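Progress Report: Magnesium and Sleep Quality Study
Submitted to the Sundqvist Fund by the Flarmont Nutrition Unit

Enrollment closed in July with 571 adults aged 55 and over, against a target of 600. The shortfall does not affect the main analysis, which was planned with allowance for withdrawals. Participants take either a daily magnesium supplement or a matching placebo and complete a sleep diary each morning.

Diary completion remains high at the Zurnow clinic. Returns from the Hilance clinic were slower during the first weeks, and Hayley Rudd has arranged reminder calls on Saturday mornings for participants who have missed entries. Blood samples from both clinics are being stored for testing at the end of the trial.
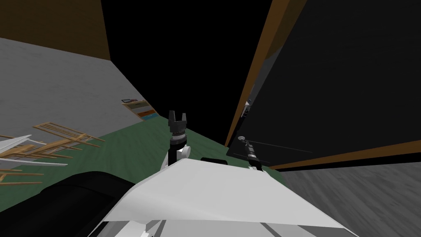
Simulated room, with gray wall and dark panel.

Three participants reported stomach upset and chose to stop taking their capsules. They have agreed to continue with the diaries and will be included in the final analysis. No serious adverse events have been reported.

Supply of the capsules is secure. A further 1,000 bottles were received and checked against the batch records by Marek Gajdoš, who also oversees storage at both clinics.

Spending is within the approved budget. We request permission to move unspent recruitment funds to laboratory costs, as the price of sample testing has risen. A revised budget table is attached for the Fund's review. The next report will cover diary returns, remaining clinic visits and the schedule for laboratory work.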